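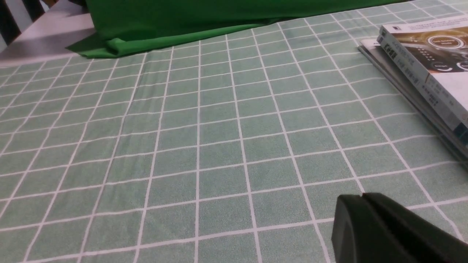

I have spent a good part of this year teaching a robot to pick up other people's belongings, and I would like to put in a word for boredom.

The fashion in my line of work is for volume. When Tindow hired me in April, the number on the whiteboard was 4000, meaning recorded examples, and every meeting began with someone asking how far along we were. We were at 382. A week later we were at 921 and there was cake. I ate the cake. I also watched the recordings, which made me less popular than the cake.

Most of them were the same example wearing a different hat. The operators, paid by the episode and no fools, had learned that a book lying flat in the middle of a table is a pleasant thing to pick up, so they put it back in the middle of the table and picked it up again. The model learned this beautifully. It would reach for the middle of any table you showed it, book or no book, with the confidence of a man ordering in a language he doesn't speak.

My colleague Sorin Begović thinks the cure is more of everything, and that at some large enough number the dull examples will be drowned out by interesting ones. I think you just get a larger pile of dull ones and a bigger storage bill. We have had this argument often enough that we could record it and train something on it.

What I would pay for is awkwardness. Put a few manuals in a stack, push them well over to one side, and leave the cloth a little rippled. Drape something green over the back of the table next to something else green. Let the operator hesitate, and keep the hesitation. Cherry Mae Sebastian, who has better hands on the controls than any of us, once turned in 54 episodes for a whole shift and was asked whether she was feeling well. I would trade the cake week for that shift and throw in my chair.

The trouble is that a count fits on a whiteboard and awkwardness doesn't. Gilgate wants a total in the quarterly report, and so a total it gets, to the last digit. I have asked for a second column, headed "Would we miss it?" So far I have been told there isn't room on the slide.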